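Subject: Re: [floor-pickup] Blurred wrist frames, keep or drop?
List: floor-pickup
Sent: Thursday, 4:40 pm

On Thursday morning the Esquivel group wrote:

> We have gone through the first batch from the tiled floor and a fair
> number of the wrist frames are smeared. In some the objects are hard
> to make out at all. Our filter at Skaltance would throw these away
> before training. Do you want us to run it over the whole set, or is
> there a reason to leave them in?
>
> Also, are the packets meant to have glare on them? We could put a
> diffuser over the lights.

Please don't run the filter over the whole set. If it takes single frames out of the middle of an episode, the actions no longer line up with what the wrist camera saw, and we had exactly that trouble with the Vonia data. The arm learned to jump at the spots where frames had gone missing. It took us most of January to work out why.

What I would like is this. Keep every frame of an episode or drop the whole episode. Drop it if the blur lasts through the grasp itself, meaning from the point where the fingers start to close until the object has left the floor. Blur while the wrist is swinging over to a new object is fine. The arm will see the same blur when it runs on its own, so it needs to have seen it in training.

The current count is 1,624 episodes. Of those, 101 are flagged by the blur check, and I have opened a good share of them by hand. Most are only blurred on the way across the floor and should stay in. Please go through the rest and mark them keep or drop in the sheet, with the time of the worst frame. If two people disagree on one, leave it in and put a note beside it.

On the glare: leave the lights as they are. Clear plastic wrapping throws bright spots onto everything and the tiles are glossy as well. The kitchen at the Diteck site has the same sort of floor and nobody there is going to fit a diffuser. I would sooner have the reflections in the set and move the lamp between sessions so they don't always land in the same place.

A few other things for whoever is on the leader arm next:

Start with the fingers wide open and keep them open until you are down at the object. Some of the later episodes have them half closed during the approach, which makes the closing step very short and hard to learn from.

Vary the wrist angle. Too many of the early ones have the camera square to the grout lines. I want plenty where the tiles come in on the diagonal, so the arm doesn't start using the grout as a guide.

Put 2 or 3 objects down at a time and let them sit near the edges of the view as well as the middle. Flat things are the weak spot at the moment. It does well with anything that has some height and poorly with anything lying flush on the tile.

Don't wipe the floor between takes. Scuffs and smudges are useful. The earlier model reached for a mark on the floor more than once, and the only cure I know is more floor with marks on it and no reach towards them.

If you miss a grasp, carry on and try again in the same episode. Mark it as a retry in the sheet. We are short of those.

I will rerun the training split once the sheet is filled in. Until then please treat the copy on the shared drive as read only, and put new episodes in the incoming folder.

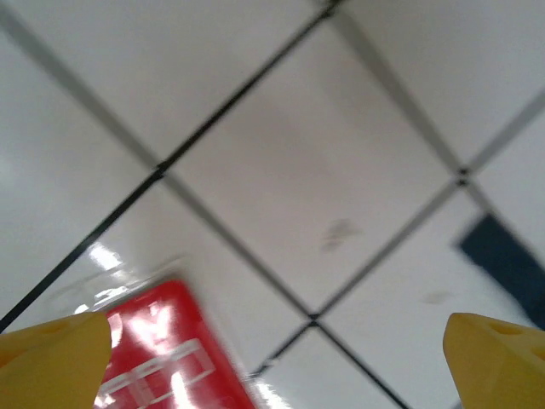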